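Workshop notebook, Billunham, December

Hide glue again

Picked up where I left off on the Skurnby chair. Back left joint let go overnight, same one as before. Rest holding fine. Scraped the old glue out of the mortise with the small chisel, warm water and a toothbrush for the corners. There was a layer of something yellow under it, somebody's repair from way back, would not soften at all. Had to pick it off in flakes. Took most of the morning.

New batch of glue: granules from the Ashworth tub, soaked cold till they swelled, then into the pot. Kept it low. First brushful strung nicely off the brush, second was already too thick so I added a splash of water. Write down how much next time!!

Glue up, 2:40 pm. Joint warmed with the hair dryer first. Viorica Jitaru held the back frame while I drove the leg home, 4 taps with the rubber mallet and it seated. Strap clamp round all the legs, not too tight, we racked the last one that way. Checked diagonals, out by a hair, shifted the clamp and they matched.

Squeeze-out wiped right away with a damp towel. Use the terry ones for this, they grab the glue out of the turnings. Paper just smears it. Rinse in hot water after, straight away, or the thing sets like a board and has to be soaked all over again (my fault last time, sorry). 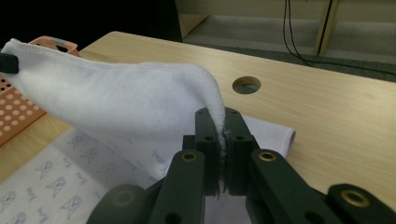
Cliltthorpe stool

Weighed the seat blank, 890 grams, want to see if it drops any more before I cut the tenons. If it's the same at the end of the week it goes on the bench. The split on the underside hasn't moved. Penciled a line at the end of it so we can tell.

Rungs: 11 turned so far, two of those are scrap, knot in one and I went too thin on the other. Kept them for testing stain. The walnut one is too red on this wood, try it cut half and half.

Lathe belt squealing again at low speed. Viorica thinks it's the pulley, I think it's just the belt. Havent looked yet.

To do
Unclamp the chair tomorrow after lunch, no sooner
Sharpen the round nose scraper, its hopeless
Order more granules, tub nearly down to the bottom
Ask Skurnby people if they want the old finish left on the arms or not
Find the other strap clamp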